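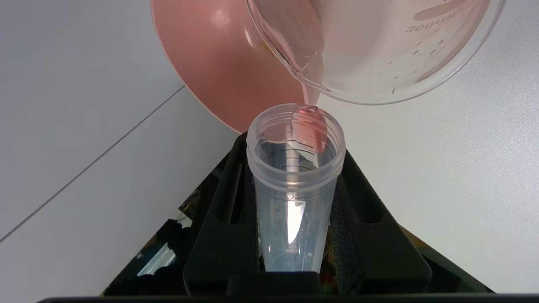

Thread on castors for mobile patient hoists. I service these for a living at Metbridge and most of the call-outs logged as "hoist hard to push" end at the wheels. Posting my notes in one place so I can stop retyping them in emails.

Scope first. Mobile floor hoists with powered lift and manual base spread. Ceiling track and stand aids are a separate matter, although the rear castors on many stand aids are the same part.

Typical layout is two braked castors at the rear, two unbraked at the front under the legs. Front ones are smaller to get under beds and armchairs. The Cabral we see most has 100 mm rears. The older Resik has the same diameter at the rear on a different stem, and they do not interchange.

Stem types you will meet: threaded bolt, plain stem with grip ring, expanding stem, and top plate. Take the old castor out and measure it before ordering. Parts lists get revised and the sticker on the mast does not always tell you which revision you have.

For threaded stems note diameter, pitch and usable length. A stem that is too long can bottom out in the leg casting and feel tight while the shoulder is still clear of the seat. It then works loose over a few weeks. Check the shoulder is in full contact all the way round.

Failure one: hair and carpet fibre wound round the axle. By a distance the most common. It packs between the wheel hub and the fork, gets past the thread guard and ends up in the bearing. The wheel still turns by hand off the floor and drags under load.

To clear it, lay the hoist down on its side on a blanket, battery out, boom secured. Cut the fibre parallel to the axle with a seam ripper. A craft knife will score the tread. Pull the fibre out with long-nosed pliers, then spin the wheel and listen.

If it grinds after clearing, replace the castor. I don't fit loose bearings into moulded hubs. The hub bore has usually worn by then and the new bearing sits at an angle.

Failure two: flat spots. Found on hoists that are parked loaded, or parked for months with something heavy stored over the base. Polyurethane treads recover partly. Harder nylon doesn't flatten much but is noisy on tile and slides on vinyl.

Failure three: swivel bearing play. Raise the castor clear of the floor, hold the fork and rock it. Slight movement is normal on a single-race swivel. If you can hear a knock, or the wheel shimmies when the hoist is pushed at walking pace, it has had its life.

Failure four: brake worn or not engaging. Test on the surface where the hoist is used. A brake that holds on carpet may skid on sealed vinyl, and people tend to blame the pedal when it's the tread.

Please remember that most manufacturers want the brakes OFF during the lift itself, so the hoist can centre under the load. Brakes are for parking and for particular transfers listed in the manual. Read the manual for your model. I still find laminated instructions on walls that say the opposite.

Lubrication. Swivel race: a small amount of light grease if the maker allows it, nothing if sealed. Axle: dry, unless the manual says otherwise. Spray oil on an axle collects lint and you are back to failure one. I have lost count of the castors that had been "freed off" with a spray can.

Replace in pairs across the axle, as a minimum. One new wheel beside one worn wheel gives a height difference small enough to miss by eye and large enough to make the hoist steer. If budget allows, do all four and write the date on the service sheet.

Tightening. Use the torque figure in the service manual. If the manual gives no figure, ask the manufacturer in writing and keep the reply. I won't post a generic number here, please don't ask for one.

Threadlock: medium strength where specified. Clean both threads first and let the solvent dry off. Wipe away what squeezes out before it reaches the swivel race. Garnet Girard fitted a set for us last November where the old compound had run into the race and set there. The forks had to be turned with a strap wrench.

Some figures from our own records. Of 138 push-effort complaints closed in the last service year, the large majority needed cleaning or castors and nothing else. The remainder were bent legs, base spread linkage out of adjustment, and a few where the floor was the problem.

On floors: threshold strips. A hoist with small front castors will stop dead at a raised strip, and the carer then pulls it over by the mast with someone in the sling. Measure the strip. If it can't be lowered, look at a different hoist or a different route. A stronger push is no remedy.

Thick underlay is the other one. Silviu Chiriac did push tests for a client with a force gauge on the same hoist, same load, hall and bedroom. The bedroom carpet was well beyond what one carer should be asked to start moving. New castors helped slightly. Changing the underlay did the job.

Inspection interval. Ours is a visual check of castors by the user weekly, plus the full examination every 6 months with the rest of the hoist. In the UK hoists used at work to lift people come under LOLER, so get that examination done by a competent person and keep the report.

Weekly check for users, short version. Look for hair. Roll the empty hoist in a straight line across a hard floor. Apply each brake and push. Swivel each castor full circle. If anything has changed since last week, report it and tag the hoist.

Ordering: we carry Cabral and Resik sets, and the Jorner ones are on a longer lead time at present. The common rear pair is on our list as part 874. Send the serial number and a photo of the stem next to a ruler. Lucian Tănase deals with parts requests and will send it back if there is no ruler.

Correction to the post on stems: Emanuel Hodoroagă points out that the later Resik has an expanding stem at the front only. Rear is threaded. He's right, I had the two drawings the wrong way round in my notes.

Slings next, when I have the wash label photos sorted. Loop and clip types in separate threads.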